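2026-08-06
Entry: Dimeo hand-held gripper kit, trial under the Teuber evaluation agreement
Recorded by Princess Macapagal. Reviewed by Milan Van Beek.

The task for this entry was cloth handling on a bed, using the blue cloth. The kit is offered in single-hand and paired versions, and the quotation from Dendasley covers both.
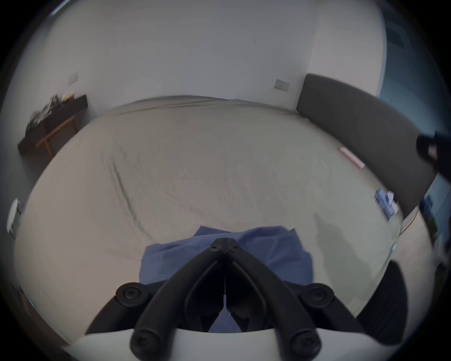

Trigger effort was acceptable over 13 takes. Two takes were rejected for late closure on a thin fold. Finger pads to be inspected before the next session; see the May entry on pad wear.

Paired operation was tested next. Wrist fatigue was noted after 9 minutes, and the operator requested a rest interval. Clock offset between units remained within the supplier's stated limit. 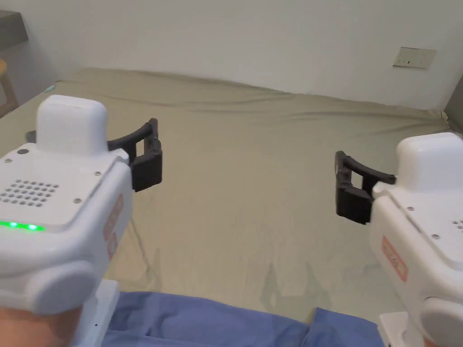
Does the quoted price include replacement finger pads?
One spare set per unit is included. Further sets are ordered through the Talbridge office, with delivery in 19 days.

Recommendation deferred until the remaining 5 takes are logged. MVB to confirm warranty terms.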